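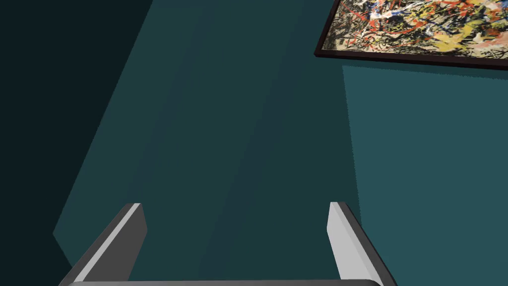
Garra de dois dedos, aberta. Imagem gerada por computador.

Contra a reunião de sábado

Escrevo isto depressa, antes que me passe a irritação. Sábado, nove da manhã, reunião de condóminos. Outra vez. A terceira desde janeiro e ainda não se decidiu a porcaria do telhado.

Tenho uma teoria. As reuniões longas servem a quem tem tempo. Quem trabalha por turnos, quem tem miúdos pequenos, quem cuida da mãe: sai ao fim de uma hora. Ficam os outros. E os outros votam.

A Annelies Vanhove, do terceiro esquerdo, saiu às dez e meia para ir trabalhar. Às onze aprovaram a quota extra. 1.232 euros por fracção, a pagar em 3 vezes. Ela soube pelo papel colado no elevador. Legal? Parece que sim, havia quórum. Decente? Não me parece.

Dirão que ninguém a obrigou a sair. Pois. Também ninguém obriga o supermercado a pagar-lhe a manhã.

O Kjell Isaksson defende que se discuta tudo até ao fim, com calma, toda a gente a falar. Bonito. Já ouvi o mesmo na associação de pais, no clube, na cooperativa. Conheço o resultado: quarenta minutos sobre a cor do portão, cinco sobre o orçamento. O orçamento da Balura tinha 8 páginas e veio distribuido na própria manhã. Quem é que lê 8 páginas enquanto um vizinho grita por causa da bicicleta no patamar?

Eu queria coisas simples. Documentos uma semana antes. Hora de fim marcada na convocatória, e cumprida. As votações que mexem em dinheiro logo no início, com a sala cheia. O resto, por escrito. Há quem torça o nariz ao escrito, que é frio, que se perde a conversa. Perde-se sobretudo o teatro. O Pejman Pakzad mal abre a boca nas reuniões e manda emails de três linhas que resolvem mais do que uma manhã inteira. Foi ele que reparou que a primeira proposta, a de 2.141 euros, cobrava o andaime duas vezes.

Duas vezes! E nós a falar do portão.

Não sou contra as pessoas se juntarem. Façam um jantar, façam uma sardinhada no pátio, eu levo o vinho. Mas decidir por cansaço é má maneira de decidir, e o cansaço não calha a todos por igaul.

A próxima está marcada outra vez para sábado. Já pedi que mudassem a hora. Estou à espera de resposta.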